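Bus changes on the Endska road

May 2025

The parish newsletter had two lines on this, so I went through the full notice and have put down what I could work out. It concerns the 14 service, the one that goes from the market place out along the Endska road, past Rizvi Lane and the surgery, and on to the station.

From September the 14 will no longer turn down Rizvi Lane. It will stay on the main road and stop at a new shelter opposite the Bumilis garage. The three stops on the lane itself will be taken out of use. The evening journeys after seven are also going, apart from the last one back from the station, which stays as it is but runs four minutes later.

The reason given is passenger numbers. The notice says 3,738 journeys were made from the Rizvi Lane stops in the last full year, against 3,707 the year before. So use has gone up, by a little, and the stops are going anyway. I read that paragraph twice to check I had the years the right way round. The explanation further down is that the lane costs each bus several minutes because of parked cars near the bend, and the company would like those minutes back so it can meet the trains.

I can see the point about the trains. I have stood at the station often enough watching the 14 pull out as the train pulls in. But the walk from the bottom of Rizvi Lane to the garage is uphill and there is no pavement on the first stretch, only a verge. The notice gives the distance as 334 metres and says this is within the normal limit. It does not mention the verge.
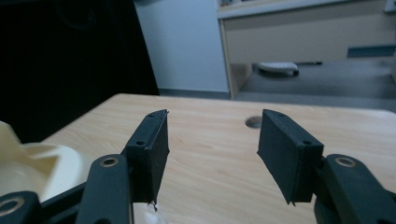
One reader wrote in to say that the verge was meant to be made into a footpath when the Curneo houses were built, and that money was set aside for it at the time. She still has the leaflet that came through the door. Her view is that the path should come first and the stops should stay until it does.

I had forgotten about that leaflet. I have looked through the planning papers online and there is a footpath marked on one of the drawings, on the garage side, but I could not find anything to say who has to build it or when. I have written to the county to ask and will put up the reply when I get one.

If you want to comment on the bus changes, there are paper forms at the library and in the post office. The online form works too, though it logged me out halfway through and I had to start again – write your answer somewhere else first and paste it in. Question five is the one about the lane. It only gives you a small box, but you can attach a letter.

The school bus is not affected.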